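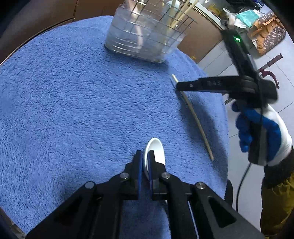
Frequently asked questions: drying and putting away small tableware

Most of the mail we get at Lurnholm concerns small things: sauce dishes, chopsticks, spoon rests, all the pieces that fall through a normal dish rack and are found in December behind the stove. We sell racks and holders for them, and we try to answer the letters. The short version of our advice is to put a thick towel on a table, wash the small things last, and give them some room. A blue terry towel under a small white dish does more good than most of what is in our catalog, and you can see the dish at a glance, which matters if you set your elbows down without looking.

Why a terry towel? I own a drying mat.
Then use the mat. Terry has loops, the loops hold water, and the towel goes in the wash with everything else. Mats are fine until you look underneath one.

Does the towel have to cover the whole table?
No, but on a round table a skimpy one leaves you with four bare slivers, and the wet things will migrate there. Buy the bigger towel.

How should I dry a small dish?
Upside down for a while, then wipe the rim and the foot by hand. The foot is the unglazed ring on the bottom of many dishes, and it stays damp long after the rest looks ready for the cupboard. Pick the dish up by its edges. Thumbs in the middle leave prints, and you will wash it again.

Can I put chopsticks straight into the holder?
Wooden ones should lie flat on the towel first. Two hours is plenty in a dry kitchen. After that they can stand up in the holder, thin ends up, with space between them. A holder crammed full is a small swamp.

Is a clear holder better than a ceramic one?
It is more honest. You will see the puddle at the bottom and feel obliged to do something about it. Ceramic lets you go on believing in yourself.

Do I need a wire rack around the holder?
You need one if you have a cat, a toddler or a habit of gesturing. Our Witar rack comes in 2 sizes. Measure your holder before ordering, including the part that flares.

My chopsticks have warped. Can I flatten them?
Not in any way we would recommend. Pair the bent ones with each other, or stake up a tomato.

How often should I wash the holder itself?
Every 3 days if it is in daily use. We know you won't. Once a week, then.

Where is the Samonte dish set? It was on the site last month.
Sold out. The next batch ships from our Kukbridge warehouse when it is ready, and writing to us has no effect on the kiln.

Whom do I write to if something arrives broken?
Nanna Eyvindsson at the Kukbridge office. Include your order number and keep the pieces until she replies.

Page last updated Jul 8, 2021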